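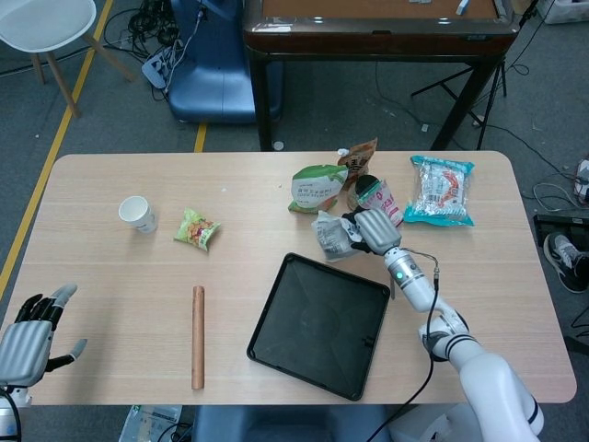
## La mesa común también es un servicio

Durante años, las normas internas de la residencia Tudier han tratado la mesa de la sala común como un simple mueble. Se regula el horario de la sala, se regula el volumen de la música, y la superficie donde se dejan los aperitivos queda al criterio de cada cual. A nuestro juicio, es un error.

Un vaso de papel, varias bolsas de aperitivos y una bandeja negra bastan para ocupar el espacio que otra persona necesita. El problema se agrava cuando los envases vacíos conviven con los que aún están cerrados: quien llega después no sabe qué puede retirar y, por prudencia, lo deja todo como estaba. 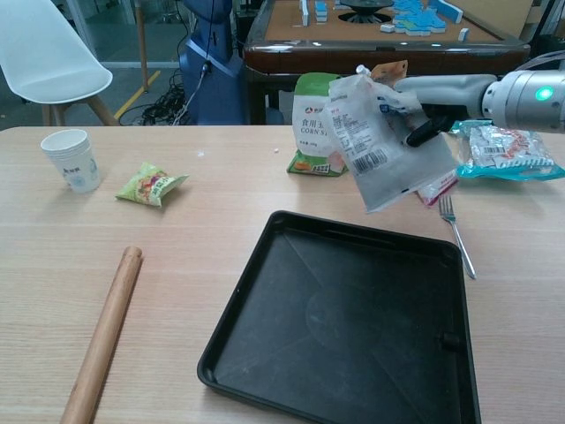 Conviene, además, separar los ingredientes de cocina de los productos de consumo inmediato. La fécula de maíz debe guardarse en el armario, con el envase bien cerrado, y los cubiertos deben volver a su cajón. La bandeja puede permanecer en la mesa, siempre que se reserve para lo que vaya a compartirse.

La residencia Hrnčiar aplica desde diciembre una regla semejante en sus 123 habitaciones, con resultados que consideramos razonables. No proponemos sanciones. Pedimos que el reglamento dedique un artículo a la mesa y que este se exponga en la propia sala.

28 de julio de 2019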